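Ordinary Homes Become Training Ground for Chopstick Project

19 February 2022

DRAMOW — A small company here has moved part of its robot training work out of the laboratory and into the kitchens where people cook every day. Kavard, which develops software for household robot arms, said this week that it has finished the first stage of a program in which people show the tasks by hand, with grippers they hold like a tool.

The first stage is about one subject only: chopsticks and the holders they are kept in. A person takes a chopstick with the gripper, lifts it, and puts it back upright in the holder, or brings it from the table to the holder. Then the person does it again from another starting position. The company recorded 200 such demonstrations for this stage, and it plans to use them to train a model that will later control an arm.

Until last year Kavard worked mostly with remote control. An operator sat at a desk with two handles and moved the arm from there, looking at a screen. The method gave clean data but it was slow, and the arm with its base could not easily be carried into an apartment. With the hand-held gripper the operator stands at the counter and feels directly when the stick begins to slide between the fingers. A camera on the tool records the work from close to the fingers.
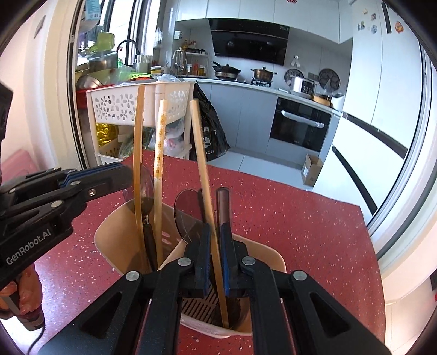
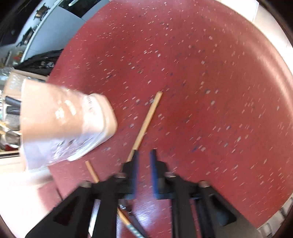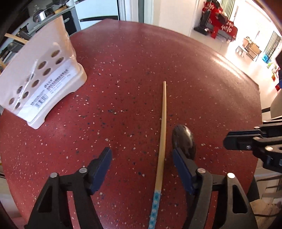
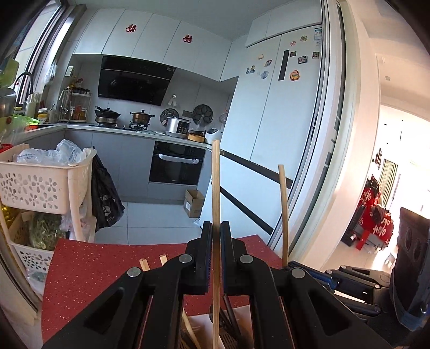
Demonstrations with chopsticks and other wooden sticks, seen from the hand-held grippers.

Thin sticks were chosen because they are difficult. A cup or a box forgives a small mistake in the angle of the hand, but a chopstick turns in the grip as soon as it is held too far from the middle, and the opening where it must go is often not much wider than the stick itself. According to the company, in the earlier tests with remote control operators needed many attempts before they could place a chopstick without touching the edge of the holder. New operators using the hand-held tool learned the same movement in one afternoon.

There is also a disadvantage, and the company speaks about it openly. A human wrist can turn in ways that the present arm cannot follow. Some of the recorded movements are therefore of no use for the arm, even if they look perfect to the eye. Of the 200 demonstrations, 31 were removed after checking. Most of these had a turn of the wrist that was too sharp, and in the others the stick was hidden from the camera at the moment of placing.

The checking is done with a program called Ellis, which Kavard wrote for its own use. Ellis compares every recorded path with the joints of the arm and marks the parts that the arm could not repeat. At first this was done only at the end of the day, so that a whole session could be lost through one bad habit of the operator. Now the recordings are checked during the breaks — a change which the operators had asked for themselves.

Operators receive a short written guide before they begin. It asks them to move at an even speed, to keep the elbow low, and to wait a moment with the fingers open before each grip. When a stick falls, they are told not to stop the recording. They pick it up with the gripper and continue. The company wants to have such corrections in the data, because an arm that has seen only successful movements does not know what to do after the first failure.

For tasks where one hand is not enough, 2 grippers are used together. Kavard says this kind of work is still at the beginning, and the timing between the two recordings has given the engineers more trouble than the movements. A difference too small for a person to notice can be enough to make the arm close its fingers too early.

Remote control will not disappear from the company's work. It remains the method for the last part of the training, when the model already moves the arm and an operator only takes over if something goes wrong. These short interventions are saved and added to the material from the kitchens.

The second stage is planned in Ďurica, where 3 households have agreed to take part. The tasks there will include spoons and ladles, and later the sorting of a full drawer. Kavard has not said when the model will be tried on an arm outside its own rooms. The results of the first stage will be shown to partners at the end of February, together with the list of the removed recordings and the reason for each of them.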